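Speaker notes: comparing two hand-held grippers on thin metal rims
June 2022

Slide 1. Title

Say name, say group. Thank Eilidh Swanson for the slot. Mention that Ozan Sezer did the pad measurements and is in the room, so the hard questions about rubber go to him.

Talk is twenty minutes if I skip the linkage slide. Skip it if we start late.

Slide 2. What we wanted to know

We had two hand-held parallel grippers to choose between. In these notes and on the slides they go by their project names, Cleludus and Terkelia. We needed to pick one for the kitchenware recordings and order more of it.

Both close on an object from two sides. Both are moved by a person's hand and arm. What differs is the linkage, the pad compound and how the camera sits. The spec sheets didn't settle it. On paper they open to nearly the same width and weigh nearly the same.

So we went through household objects, starting with the ones people complained about. Stainless steel bowls came first on that list.

Slide 3. Why bowls

A bowl is a bad object for a parallel gripper. The rim is thin and curved, the wall slopes away from it, and the weight hangs well below the place you're holding. If you grip off center, the bowl swings around the pads. Tilt it up on its edge and you find out quickly how much torsion the pads can take.

Steel is also hard on the camera. The inside of a polished bowl reflects the fingers, the room and whatever light is on. Pause here, people usually want to say something about depth sensors. Tell them it comes on slide 7.
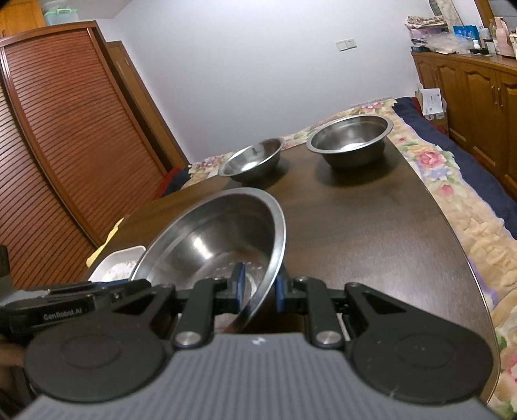

The rule for the operator was to lift, tilt and set down, with no help from the free hand on the object being gripped. A lift counted as clean if the rim stayed between the pads from close to open. If the bowl rotated in the grip but stayed held, we marked it as a turn. If it dropped, we marked it as a drop. We kept turns and drops apart in the sheet, and I'd suggest anyone repeating this do the same. We merged them in the first week and had to go back through the video.

Slide 4. Numbers

Recorded lifts with Cleludus: 819.
Recorded lifts with Terkelia: 1381.

Explain the gap before somebody asks. Terkelia arrived first and had a head start. We compare rates only, and we compare them only on objects that both grippers handled.

Don't read out the table. Point to the large bowl row and the small bowl row. On small bowls the two are too close to call. On large bowls, Cleludus has more turns and Terkelia has more drops. That's the main result of the talk, so leave the slide up for a bit.

Slide 5. Reading the result

A turn is annoying, but the recording is usually still good for something. The object is still in hand and the operator can finish the task. A drop ends the take.

Ozan's view is that the softer pad lets the rim sink in and then creep, which gives you turns. The harder pad holds its angle until it lets go all at once. He measured pad wear too, and the softer pads lost their surface texture sooner. We changed pads every two sessions after that.

I should say clearly that we didn't swap pads between grippers. The mounting is different and we'd have had to machine an adapter. So pad and linkage are mixed together in these results and I can't separate them. Grabner, the shop that does our small parts, has quoted for the adapter. We hope to have it by August.

Slide 6. Where people grip

This slide was added after Eilidh read the draft. She asked whether we were testing grippers or testing operators, which is fair.

Operators approached the rim in different ways. One habit is to put one finger inside the bowl and one outside, straight down. Another is to push a single pad against the inside of the rim first, let the bowl settle, and close afterward. The second takes longer. It gave fewer turns with both grippers, and the difference was bigger than the difference between the grippers themselves.

We now show the second approach in the operator training. It takes two minutes to demonstrate.
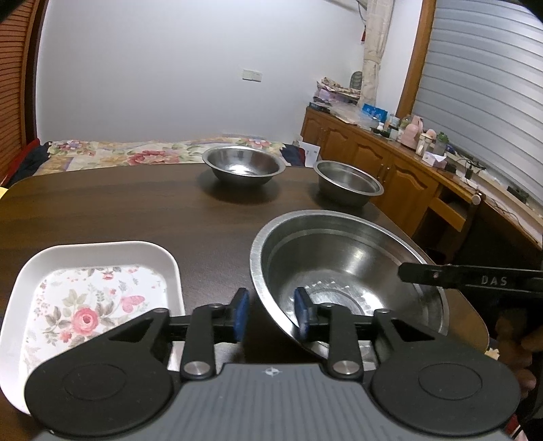
Should we have fixed the approach for every operator from the start?
For a pure hardware comparison we should have. Our recordings are meant to show how people handle things at home, though, so we left the approach open and noted which one was used. If you only want to rank grippers, fix it.

Slide 7. Camera

Keep this short. The camera on each tool looks forward over the fingers. Two things matter for us: both pads stay in view through the whole close, and there is enough of the table in view to tell where the tool is.

Cleludus does better on the first. Terkelia has the wider view and does better on the second. With polished steel close to the lens, tracking got worse on both. Backing off before tilting the bowl helped. Turning off the ceiling light helped in some rooms and hurt in others, so I have no advice on lighting.

Slide 8. What we chose

We ordered Cleludus, because of the drops. Gadora, the follow-on project, will use the same tool with the harder pads if the adapter works.

Things still open: wet rims, bowls with something in them, and anything with a rolled lip.

Leave the sheet template link on screen during questions. Hand the microphone to Ozan for pads.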